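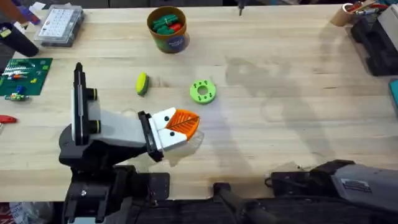
How to keep a shared workbench in order

A wooden bench which everybody uses becomes full very quickly. At Tumholm we have tried many systems, and most of them were too complicated. The method on this page is simple, and it takes 8 minutes at the end of the day.

What you need: a few tubs, one box with small compartments, a soft brush, a damp cloth and a marker.

Step one. Take everything away from the middle of the bench and put it along the far edge. Do not sort yet. Brush the boards in the direction of the grain, then wipe them. Old glue you can lift with a plastic scraper -- never use a knife.
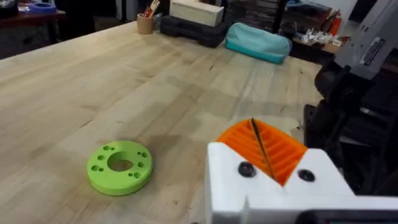 Printed parts are the most difficult group, as they have many shapes and nobody remembers the names. I write the project name on a piece of tape and fix it to the part the same day. A flat piece like the lime-green disc, with its big hole in the centre, can hang on a hook and then it needs no place in a drawer. Pens and sticks go upright in a cardboard cup at the back, where the hand finds them without looking.

Step two. Put small pieces of the same family together. A cardboard tub from the kitchen is good enough for plastic pieces of mixed colours, and you
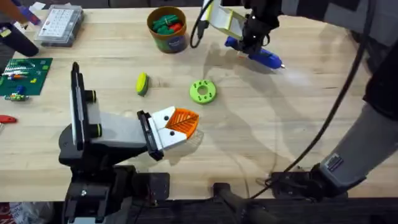 can pour them out on a tray when you search for one. Very tiny items should go in the box with the grid of compartments. Close the lid before you carry it! I once had to pick up 200 of them from the floor at Rellermont.

Step three. Tools with a cable come last. Unplug the glue gun, let it cool on its stand for a good while, and only then roll the cable in a wide loop. A tight loop will damage it.

If a part has no label after 7 days, it goes in the scrap bin.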